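Notes from our lab visit to Zomuna

I wrote these up the same evening, so forgive the jumps. If you missed the bus in January, read them before we start on the grasping unit.

1. Hand-held grippers

Lucian Dinu ran the demo for us, and I loved that he started with the hand tools before any robot arm. You hold the gripper yourself, do the job, and the recording becomes practice material for the robot. Look at the black and white square marker on top of the one over the round table – software finds that pattern easily and works out position and tilt from it. Lucian said they like up to 400 recordings per task (I'd have guessed 20!).
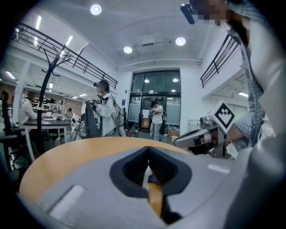
2. What to bring next time

Reread chapter 8, the part on finger pads and friction. Then write me a page on one chore you'd record and where you think it would go wrong. Walton group goes first, Bement group after the break.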